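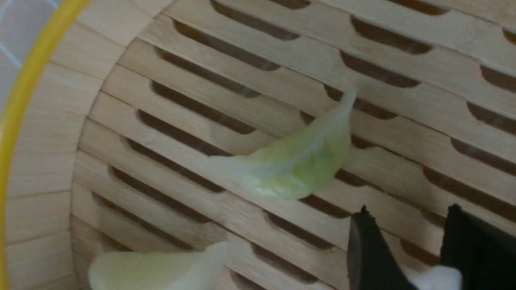
Start with cabbage and leave the dumplings for later, is the advice Ji-hoon Kwak gives everyone who asks him about bamboo steamers. Cabbage is cheap, he says, and it forgives you.

Emilian Tănase took that to heart. He bought his first steamer in December two years ago and now cooks in one most nights at his place in Dronbridge, and he can talk about it for as long as you let him (I let him!). 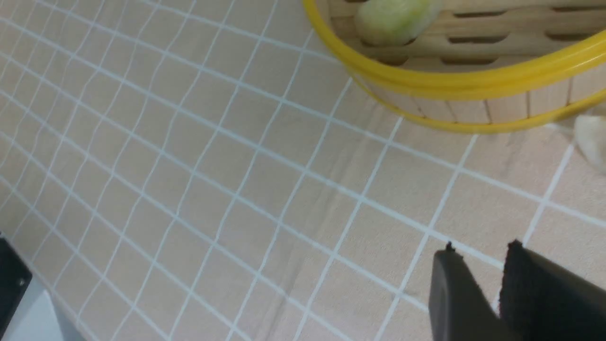 Tănase came to steaming from soup. "My family boiled everything," he told me, laughing. "I had no idea cabbage could be sweet." He likes a basket with a slotted floor, pale wood and a yellow rim running around the outside, and he says those long openings matter more than people think. "Cover them all up and the steam has nowhere to go. I want to see gaps between the food."

Crowding is the mistake he sees most, and he made it himself for months. "I'd stack leaves up to the lid and wonder why the middle was raw. Now it's a few pieces, then a few more."
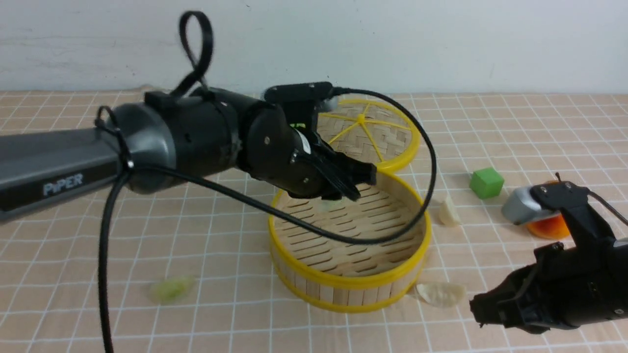 On lids and washing

A bamboo lid is his favorite part. "Metal drips on your food. Bamboo drinks it up!" He rinses everything in hot water, skips the soap, and leaves the basket and lid apart overnight.

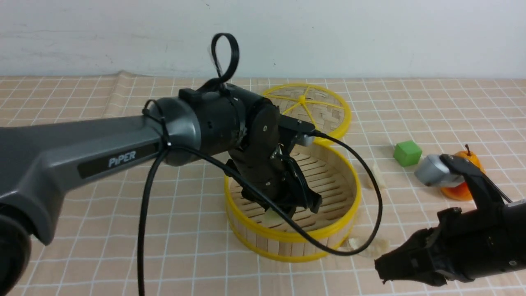
What goes in next

Pork and cabbage dumplings, with the leaves as a liner. Kwak has promised him a dough recipe. "I've been asking since summer," Tănase said. "I already bought the flour."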